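Desk drawers, January

I spent most of a wet afternoon in January going through the drawers of my desk. The desk came from my aunt's office when it closed and has eight drawers, four down each side. I had been using two of them properly. The rest were where things went when I was tidying up in a hurry.

I started at the top left and took every drawer out completely. The bottom one on the right was stuck, and it took some candle wax on the runners before it would move. Inside were bank letters going back to 2000 and a manual for a printer I gave away years ago. I kept the last seven years of tax papers and shredded the others. That filled two bags.

Funmilayo Ekpo lent me her label maker, but I ended up writing on masking tape. It peels off cleanly and I change my mind a lot. I also stopped trying to give every drawer a theme. Stamps and tape are in the same one now because I use them together.

Pens were the worst part. I tested 89 of them on the back of an envelope and kept 19. Osaze Obi took the spare pencils for his classroom.

What I would do differently is measure first. I bought a set of dividers that were almost an inch too tall for the shallow drawers, and they had to go back.
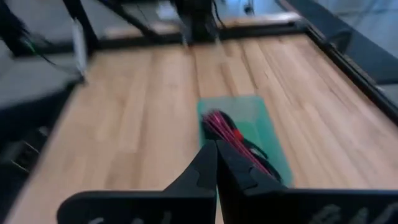 The deeper drawers I left alone for now – they hold the hanging files, and those can wait until I have bought new folders.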